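Resealable packaging should be specified by the second opening

Apr 15, 2023

Most flexible food packaging is judged on two values: barrier performance before sale, and seal strength at the first opening. Both are measured well. Neither says much about how the pack behaves in a kitchen, where it may be opened and closed for weeks. My argument is that the repeat closure should have its own figure, printed on the pack.

A press-to-close strip works by forcing a rib into a groove. The rib wears, and crumbs or powder settle in the groove. On a bag of flour or ground spice the second fault arrives long before the first. The standard bench test uses clean film, so it measures wear only.

I ran a small trial on stock from three suppliers, Puvent, Boletti and Rusach. Each bag was filled with fine semolina, opened, poured from and closed once a day, then held under water at low pressure to check for bubbles. The poorest strip leaked on day 2. The best lasted 28 days. All of them had passed the clean test at 50 cycles, and one was rated for 114.

The usual objection is cost. A wider groove takes more resin, and a double strip slows the filling line. Both points are fair. The Badawi line, where I worked for several years, lost speed when it changed to a double strip and never fully got it back. But shoppers already pay for a strip that stops working, and then they buy a clip or a tub as well.

There is a second objection, that people do not read figures on packs. Many do not. Buyers for shops do, and a published number gives them something to compare. Wash ratings on outdoor clothing are used in much the same way.

The test itself need not be complicated. Choose one fine powder and one coarse one, fix the closing force, and report the day of the first leak. A supplier who objects to the powder can propose another.

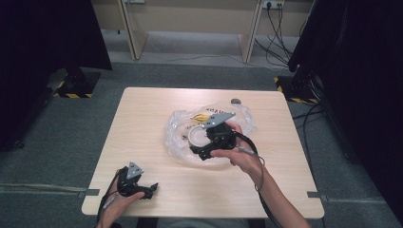 2 min read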